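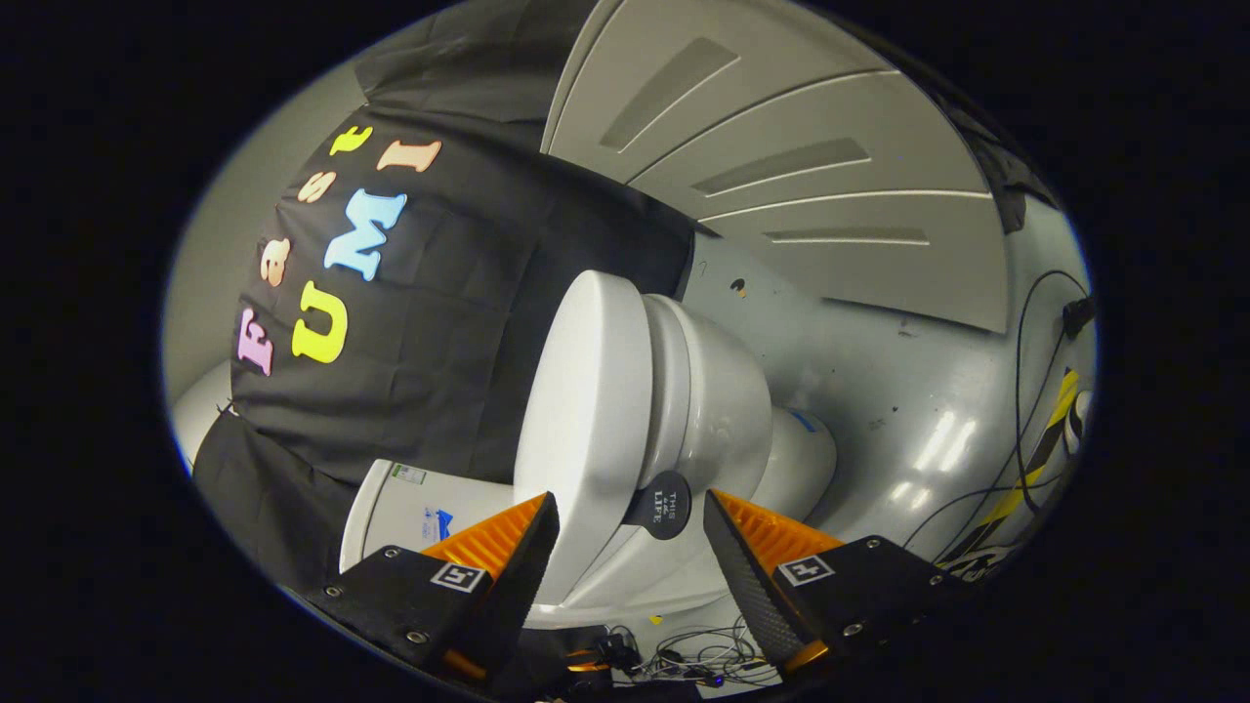
The Stikulum guideline is a set of good-practice rules for recording manipulation demonstrations with hand-held grippers. It covers the preparation of the work surface, the condition of the gripper, the conduct of each recording, and the grounds on which a recording is rejected. It is maintained by a working group based in Prinau and is used mainly by small laboratories and contract recording sites. Compliance is voluntary.

Background

The first draft was written by Adalberto Dantas, then at the Zamora site of the contractor Feletitz, after an internal review of 2494 recordings found that 119 could not be used. Most of the rejected recordings had one of two faults: a finger marker was hidden or dirty, or the recording began before the fingers were fully open. Muthu Arumugam edited the second edition, which added the section on cables and dropped an earlier rule on table color.

Gripper condition

Fiducial markers on the fingers must be flat, clean and fully inside the camera view when the fingers are open and when they are closed. A marker with a lifted corner is replaced, not glued back. Compliant pads, including ridged fin-type pads, are checked for tears at the start of each shift. Finger screws are checked at the same time. Left and right pads are replaced as a pair.

Work surface

The guideline allows background items such as cloth, lettering and packaging, provided they stay in place for the whole batch. Objects to be handled may be set upright or on their side, and the starting pose is entered in the batch sheet. Glossy ceramics are permitted. The operator checks for glare before the first recording and moves the lamp if a reflection crosses a marker.

Loose cables on the work surface are discouraged. Where they cannot be removed, the second edition requires that they be kept off the planned path of the fingers and that their presence be noted. Hazard tape may be used to mark a boundary but has no meaning under the guideline unless the site defines one in writing.

Recording

Each recording starts and ends with the fingers open. A batch contains up to 16 recordings of the same task, after which the markers are inspected again. Failed grasps are kept and labeled as failures. An operator who drops an object finishes the recording before picking it up.

Rejection

A recording is rejected if either marker is lost for more than eight consecutive images, if a hand enters the grasp area, or if the batch sheet is missing. Rejected files are stored separately and are not renumbered.

See also

Fiducial marker
End effector
Learning from demonstration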